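Skusiver Robot Lab – Gallery: Good Practice at the Cell

Posted July 26, 2020 by Kavitha Poojary

On this page I collect the working rules of our lab, together with pictures from daily work. Many visitors ask us for a long safety manual. We have one, it is called Sostitz, and it has 77 pages. But the rules that people really use every day are short, and I want to show them next to the work itself. Anum Ghauri corrected my text and added the part about marker tags.

Rules before power on

Read the log of the last user. If the log is empty, ask, and do not start.

The person who holds the stop button does not hold anything else. No phone, no coffee, no laptop.

Speed is set to the low value for every new program, also when only one line was changed. We had a long discussion about this in June and the rule stayed.

Rules for the floor

The hazard tape is a border for feet and for bags. When the arm has power, you stay on the outer side of it. If the tape is worn, write it in the log and put new tape the same day.

Chairs with wheels are not allowed inside the border. Cables go under the bench – never across the walking way.

Rules for the work surface

A test layout must be easy to repeat by another person. I ask all students to write the layout down before the first run, with shape and color of each part, and the direction from which they look. "Blocks on the board" is not a layout.

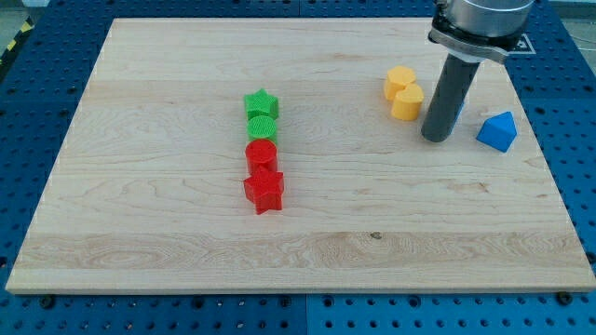 Tool clearance is the rule which is broken most often in our cell. People check the height of the tip over the board and forget the sides. The Ramasamy checklist asks for both, and it asks again after each change of tool. With a long tool like the dark gray cylinder, the side distance matters a lot: its tip is just above the wood and close to the front yellow block, so a small move to the wrong side would be a contact. Make the first side move in the free direction, and by hand control. Also keep the marker tags free from dust and fingerprints, and do not put tape over them.

Rules for the end of the day

Move the arm to the park position, turn off the power, and sign the log. Parts go back to the Grekar box, sorted by color.

Comments and corrections to the rules are welcome, also for my English. Please send them to Anum or to me.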